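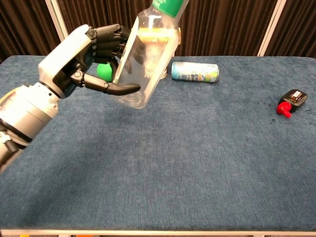 The Sorting Table at Brilorgate

Gallery, May. Notes by Peninah Muriithi.

Brilorgate is a shared workshop and store on two floors, and the table is on the lower one, by the back stairs. Anything that turns up without a home goes on it first: drinks containers, balls, pens, odd bits of packaging. From there it is put in a box, put in the recycling or put back where it came from.

I have been keeping notes on the table since the spring clear-out. There is one picture on this page, at the top, and the short entries under it go through what is in it and where that sort of thing ends up. The rest of the notes are about the room.

The bottle
Clear plastic with a green label band and faint white lettering. The base is rounded. Clear bottles go in the tall bin to the left of the sink, caps on, labels left as they are. We used to peel the labels and stopped when the collection people said they didn't mind either way.

The can
A slim drinks can in pale blue and white, lying on its side towards the back. There is some yellow and green in the design near one end. Slim cans go in with the ordinary ones. They slip through the wire rack we had before, so the rack has gone upstairs to hold rolls of paper.

The ball
Bright green, foam or rubber by the look of it, partly tucked behind the hand and the bottle. Balls have their own box, marked Fang after the dog who used to come in with the joiners. Fang has retired but the label has stayed. Soft balls go in the box and hard ones go on the shelf over it.

The table top
The blue-grey covering is much like carpet. It stops round things rolling as far as they did on the bare top, and it is quieter when somebody puts down a box of tins. Crumbs are the drawback. It gets a going-over with the hand vacuum at 4 pm, before the late group comes in, and a stiff brush if the vacuum is flat.

Where the boxes go
Boxes from the table are stored in the Nellus shelving along the stair wall. Each bay has a number painted on the upright. Bay 19 is for sports and play things, and bay 116 is for anything with a lid that needs matching. The numbers do not run in order – they came with the shelving, which was bought second-hand from two different places.

The lower room
Brilorgate took on this floor when the upstairs store filled up. The store list stood at 2383 entries after the clear-out, down by roughly 400. Most of what left was packaging and broken stationery. The list is kept in a blue ring binder on the windowsill and on the office computer, and the binder is usually the more up to date of the two.

Bringing things in
Please put items on the table and leave the floor in front of the stairs clear. Drinks containers should be empty. Glass goes straight to the Sturnum crate outside the back door and should not come in at all. If you have a large box, ring the bell and someone will come down to help.

The table is also used for labelling in the evenings, so boxes left on it after 6 pm will be moved to the bottom shelf of the nearest bay. Pens and spare labels are in the drawer under the sink.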